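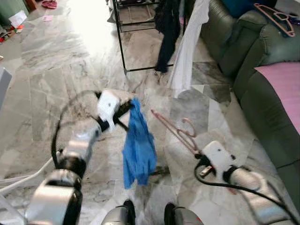
I have a bad habit, and I bet a lot of you who write songs have it too. I finish a verse, I finish a chorus, and then I get nervous that I haven't said enough, so I write a bridge. Then I write a second bridge. Then I go back and put a pre-chorus in front of everything, like a porch on a house that already had a porch.

So let me make a case for the short, plain, slightly underfed song. I think most of us would write better ones if we stopped about a minute before we wanted to.

I started thinking about this because of a guy I used to share bills with, Trygve Hellström. Trygve had a song called "Tondel" that had two verses and a chorus with 9 words in it. I counted, because I was jealous. He'd play it in the middle of his set, usually right when people were getting up to buy another drink, and they'd stop halfway out of their chairs. I had songs with three times as many chords (some of them very fancy chords, thank you) and people went right on to the bar.

I asked him once if he'd ever written a third verse for it. He said sure, he'd written a pile of them, and they were all good, and they all explained the first two. That bugged me for weeks! I went home and looked at my own third verses, and there it was, over and over. The first verse showed you a woman leaving a set of keys on a counter. The third verse told you she was sad about it. You already knew that. You knew it when the keys hit the counter.

Now, I know the argument on the other side, and I've made it myself, loudly, in a van. Some of the best songs ever written are long. Ballads need room. If you're telling a story where somebody goes to sea and comes back and marries the wrong brother, you can't do it in two verses, and I wouldn't want you to. I love those songs. But most of us aren't writing those. Most of us are writing about one feeling on one night, and we're giving it the sea voyage treatment.

The other thing people say is that a bridge gives the ear a rest. Fine. It does, if the ear is tired. I've started playing new songs for friends without the bridge first, and then with it a week later, and I watch their faces. Usually the face on the bridge is the face you make when a waiter comes back to ask how everything is. It's polite.

I used to go to a song circle over in Ditby, Monday nights, in the back of a coffee place called Seixas. You put your name on a list and you got one song. There was a rule that you couldn't introduce it. No "this one's about my grandfather," no "so I was going through kind of a weird time." You sat down and you played. The first time I did it I was terrified, and what I found was that half my song depended on the introduction. Without it, the lyric was a bunch of pronouns wandering around looking for their people. I went home and put my grandfather's name in line one, and then the second verse, the one with all the background in it, could just go. The song got shorter and you knew more. I still don't totally understand how that works, but I've done it a bunch of times since.
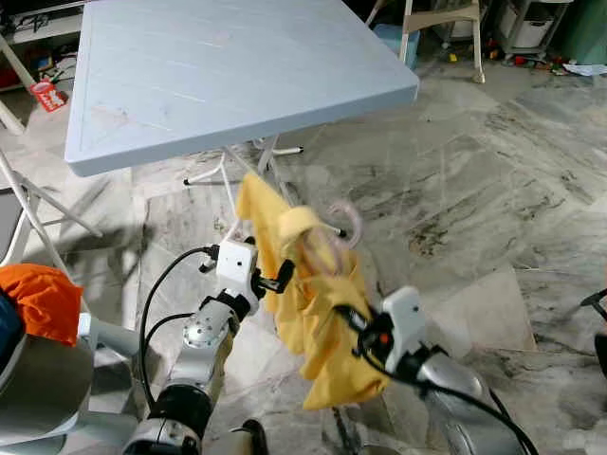
How do you know which verse to cut?

Sing the song to somebody with one verse missing, a different one each time, and don't tell them which. If they don't ask you what happened in between, that verse can go.

I'll admit it hurts. The verse that goes is very often the one with your favorite line in it. I had a line about a streetlight that I carried through three different songs, like a couch nobody would let me bring up the stairs, and I cut it from every one of them. It's in a notebook now. I visit it. Maybe it belongs in something, and maybe it was only ever there so I could feel clever at 2 a.m.

And please don't hear this as advice about what's popular. I have no idea what's popular. I put out a little record called Pundia that sold, on a generous day, to my relatives and some folks who liked the cover. The longest song on there is nearly six minutes and it's the one I skip when I play it back. The one people write to me about is the shortest thing I ever recorded, and I almost left it off because I thought it wasn't finished. I kept waiting for the rest of it to show up. I had the guitar out every night for most of June, trying to pry another verse out of it, and all I got was a sore wrist.

If you've got one of those sitting around, the half-song, the one you're embarrassed to count, play it for someone this week just the way it is. Don't apologize first, and don't noodle around at the end to make it seem longer (I see you, I've done it). Sing it, stop, put your hand on the strings. If they say "is that it?", okay, go write your bridge, and I'll take back a little of what I said. My last one got a "play it again," and I did, and the second time through I dropped the intro too.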